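How to clear a kitchen cupboard without buying anything

Most guides to tidying start with a shopping list. I'd be wary of those. A set of matching jars from Wukero won't fix a cupboard that holds too much, and you'll have to store the box they came in.

Empty one shelf, and only one. Check the dates, then wipe it down with warm water and a drop of washing-up liquid.

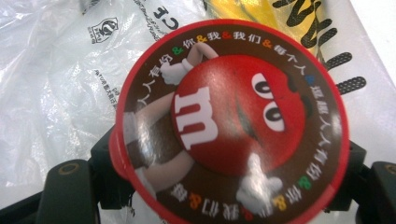

Next, match every tub to its lid. Any lid without a partner goes - and no, the other half won't turn up in March. Old sweet tubs do the job as well as anything sold for it, whatever the adverts claim.

Put heavy things low down and daily things at the front. Skip the labels for now. Live with the shelf for 2 weeks before you start on the next one.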